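Cable snag (robot arms)

By Lena Pawłowska
September 8, 2023

A cable snag is a fault in which the wiring on the outside of a robot arm catches on something, or runs out of slack, while the arm is moving. Integrators also call it a dress pack fault, but I've only ever heard people in the shop say "it's hooked itself again" (usually with a colourful word in there somewhere).

The trouble comes from slack. An arm with a gripper on the wrist needs enough loose cable for every joint to turn freely, and that spare length has to hang somewhere. Light objects on a tabletop are the classic catch points, and wire display stands are the worst I know of, all thin legs and curly feet! 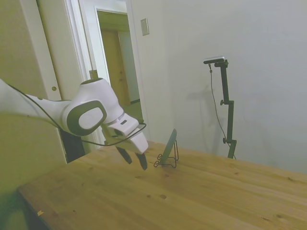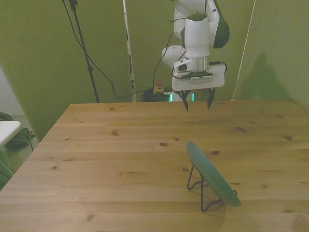
My own education came in November, on a Tarnon arm running a pick-and-place routine. It got through 765 cycles without a hiccup. On the next one the gripper lead hooked a stand and dragged it 300 mm across the table, and the connector let go halfway through the lift. The gripper stayed shut, the arm carried on to its next waypoint, and I hit the red button a good deal later than I'd like to admit.

What bothered me was that the arm never noticed. Its collision limit looks for a hard shove, and a cable pulling on something light hardly registers. Lowering the limit helps a bit, though you'll get false stops on fast moves.

The usual fixes are dull and cheap. Clip the lead at the wrist and again above the elbow, then jog every joint to its limits by hand and watch the loop the whole way. We check ours every 400 cycles now, and wrist leads get swapped every 6 months whether they look tired or not.

Comments

Patricio Tejada: Same fault on our Steltum, except it took the camera lead with it. Velcro ties beat zip ties, the zip ties chewed through the jacket.

Kwok: Does the gripper hold or open on lost signal? Ours opens. Found out over a glass tray.

Lena Pawłowska: Holds, thank goodness. Check yours before you load anything heavy.

Related articles
Protective stop
Strain relief
Gripper signal loss
Priltari wrist connector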